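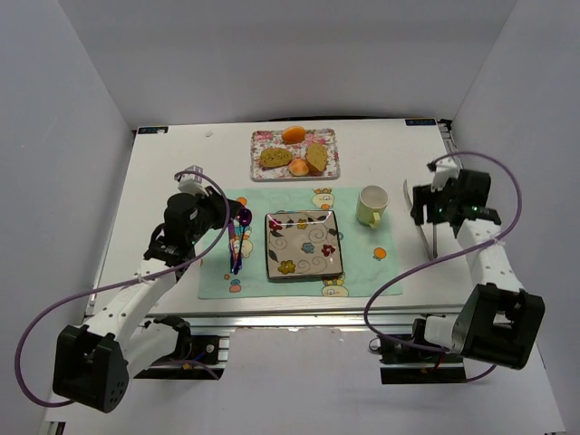

# Rolls go firm in the fridge but soft ones go moldy on the counter. What is the correct storage?

Umevell Home Help > Kitchen > Food storage
Posted 2020-05-06

**countertop_baker**

I am trying to settle on one storage method for bread and plain rolls. Current conditions:

- Kitchen is warm and fairly humid. Mold shows up on sliced sandwich bread before we finish the loaf.
- I moved everything to the refrigerator in February. Mold stopped. The bread is now firm and crumbly by the next morning, including loaves that were soft when they went in.
- Bags are the ones the bread came in, twisted and clipped.
- Freezer is a Godinho upright, 17 cubic feet, frost-free. There is room in it.

I assumed the refrigerator was drying the bread out, so I double-bagged it. No change. I weighed one roll before and after a night in the double bag and the scale showed the same weight both times, which does not fit with drying.

What I want to know is why it goes firm if it is not losing water, and whether the freezer does the same thing. Also, does a bread box do anything? The Brallico steel one is on sale near me and I would buy it if it solves the problem, but I don't want another box on the counter for no reason.

Bread is a mix: store sandwich loaf, soft dinner rolls, and sometimes a crusty loaf from the bakery on Durketach Street. No preservatives in the last two as far as I know.

---

**Answered by lowhydration**

Your scale is right. Staling and drying are separate processes.

When bread bakes, the starch granules take up water and swell, and their ordered structure breaks down. As the bread cools and sits, part of the starch lines back up into crystals. This is called retrogradation. Water gets tied up in the crystals and also shifts between the starch and the gluten, so the crumb feels firm and dry while the total weight stays the same. A better bag cannot stop it because nothing has to leave the bag.

The rate depends on temperature. It is slow in a warm room, fastest a little above freezing, and close to stopped once the bread is frozen hard. A refrigerator holds food in the worst part of that range. You traded mold for staling.

For your three types:

**Sandwich loaf.** Commercial loaves usually contain emulsifiers and enzymes that slow firming, so they tolerate the refrigerator better than the others. Keep two or three days' worth on the counter and freeze the rest in slices. Slices can go straight from the freezer to the toaster.

**Dinner rolls.** Freeze the day you buy them, once fully cool. If they go in warm, the steam condenses inside the bag and you get ice on the surface and a wet patch when they thaw.

**Crusty loaf.** Day one, cut side down on the board or in paper. Plastic moves water from the crumb into the crust and makes the crust leathery. Freeze whatever is left that evening.

Packing for the freezer:

1. Put the bread in a freezer-weight zip bag. The store bag is thin and passes water vapor.
2. Press out as much air as you can without crushing it.
3. Lay slices flat until they are hard. After that the bag can stand on edge.
4. Keep it away from the door.

A frost-free freezer like yours warms its coil at intervals to clear ice, and the air temperature swings a little each time. Over weeks this moves water out of the bread and onto the inside of the bag. I use 14 days as the limit for rolls in a single bag. They are safe to eat well past that, but the edges start to taste flat.

To bring back a roll that is already firm but has no mold, heat it. The crystals melt again at oven temperatures. Dampen the outside lightly, wrap in foil, and warm in a moderate oven until the center is hot. Eat it soon, as it firms up faster the second time.

On the bread box: it slows air exchange. In a dry kitchen that helps. In a humid one it holds moisture around the loaf and can speed up mold. I would skip it.

---

**Answered by pan_and_rack**

Just freeze it. I run breakfast for a church hall and we freeze 80 rolls at a time in ordinary bags and no one has complained. Thaw them on the counter with the bag closed, overnight is fine. Never had a bread box.

If you see mold on one slice, throw the whole loaf out. The part you can see is not all of it.

---

**Answered by hillside_oven**

Mostly agree with the first answer. Two additions.

First, check the counter spot itself before you give up on it. On top of the refrigerator and beside the dishwasher vent are both common places to keep bread, and both are warmer than the rest of the room. Moving the loaf to a low cabinet on an outside wall gained me a day or more before mold.

If you do use any kind of box, wipe it out with diluted white vinegar and let it dry with the lid open. Crumbs from an old loaf carry spores to the next one.

Second, dry climate readers should not copy the humid advice. I am at 3000 feet with very dry air, and here an uncovered roll does lose weight and goes hard from the outside in. That is true drying. Reheating in foil will soften it somewhat but will not replace the water. For that case a closed box or a plastic bag at room temperature is correct.

You can tell the two apart by pressing the roll. Hard shell with a softer middle means water loss. Evenly firm all the way through means staling.

---

**countertop_baker**

Thanks. Sandwich loaf is sliced and frozen, rolls went in this afternoon in zip bags. The bread had been sitting next to the dishwasher, so that has been moved too. Not buying the box.

Does the foil method work in a toaster oven, or is the element too close?

**lowhydration**

It works. Use the lowest rack position and keep the foil off the element. Turn the roll over halfway through.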